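Refinishing and Repairing a Small Wooden Box

Student project report, Materials and Making module
Group: Rania Ouali, Kieran Buckley, Sutrisno Kusuma
Supervisor: Mairéad Carroll

1. Background

Our group was given the task of choosing one used household object, finding out what was wrong with it and bringing it back to working order. We picked a wooden box with a sloped lid. Kieran bought it from a secondhand shop called Foley in April. The lid stuck when it was opened, the old varnish had gone cloudy, and the handle was loose.

The budget limit for the module was low, so we agreed early on to keep every part that could be kept.

2. Work carried out

Sutrisno took off the handle and the lid and bagged the screws. Rania sanded the outside by hand, starting with a medium paper and ending with a fine one. We did not use a power sander – the edges of the lid are thin and we were worried about rounding them.

The stain was a reddish brown from Nanura. We put on 2 coats and left the box overnight after each one. The first coat came out patchy on the lid and had to be rubbed back in places. The second was more even, and the grain still shows through it.

The long metal handle went back on the front with its small brass-colored plate. The old screw holes were too wide, so we filled them with glue and slivers of wood and drilled them again. We covered the table with brown paper for the later checks to keep the finish from being scratched.
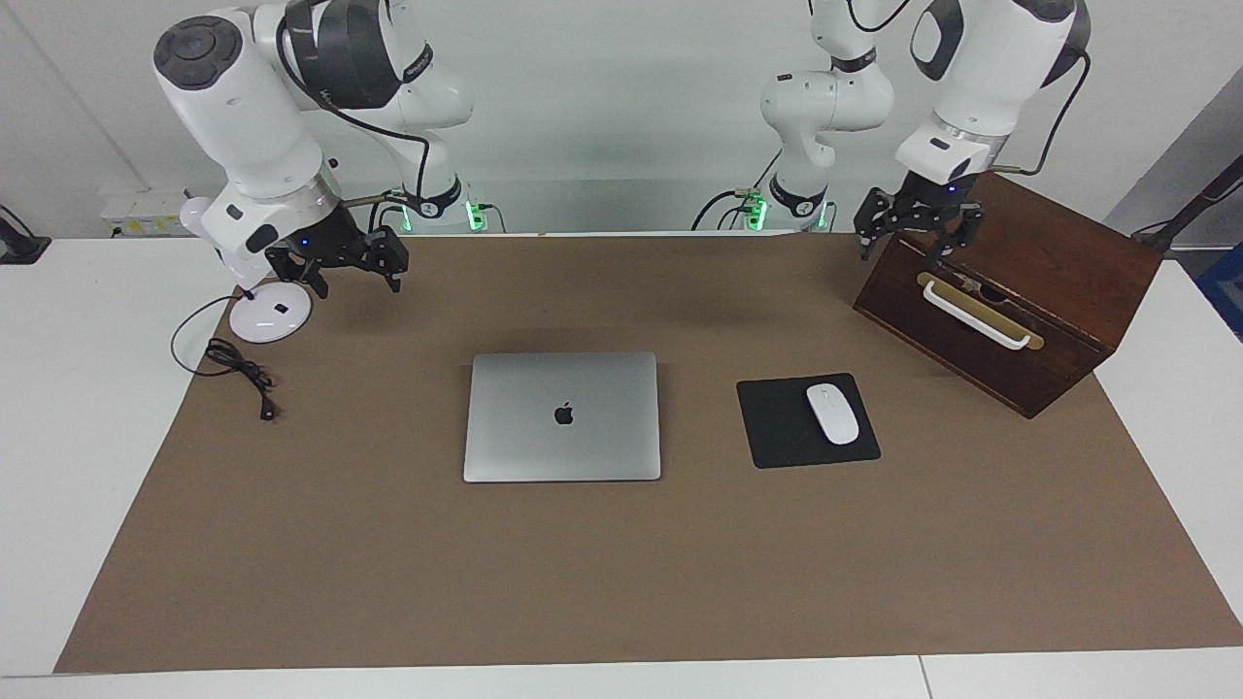 The lid took longer than the rest of the work put together. It had swollen along one side, and we planed that side a little at a time, closing the lid between passes to find where it rubbed. Malachy Phelan from the workshop showed us how to use chalk on the edge to mark the tight spots. After that the job went faster.

3. Results

We opened and closed the lid 114 times over two afternoons. It stuck twice, both times near the start, and we rubbed candle wax along the edge after the second time. The handle stayed tight.

4. Problems and changes

We should have tested the stain on the underside first. We also lost time waiting for filler to dry – this could have been done on the same night as a coat of stain. The inside of the box was left as it was, apart from vacuuming. Rania would like to line it with felt if the group is allowed to keep working on it next term.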